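Home Projects Posts About

Annapurna Reddy, 29 Nov 2023

Teleop on the simulated kitchen again today. Kumaresan drove the arm, I kept the log.

He works from the second desk and steers the hand with a controller. We save the joint angles for each run.

137 runs kept so far. The goal is 1,000.

Fridge task, Dukine kitchen:

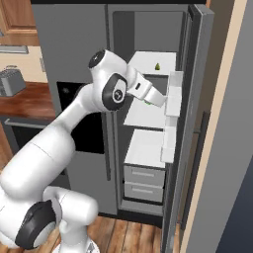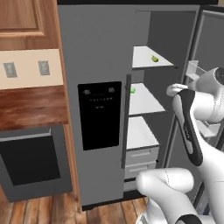
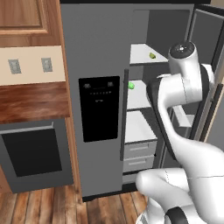

Slow runs stay in. I only drop the ones where he lets go of the controller.

Training starts in December.

Contact | © Letidside | Back to top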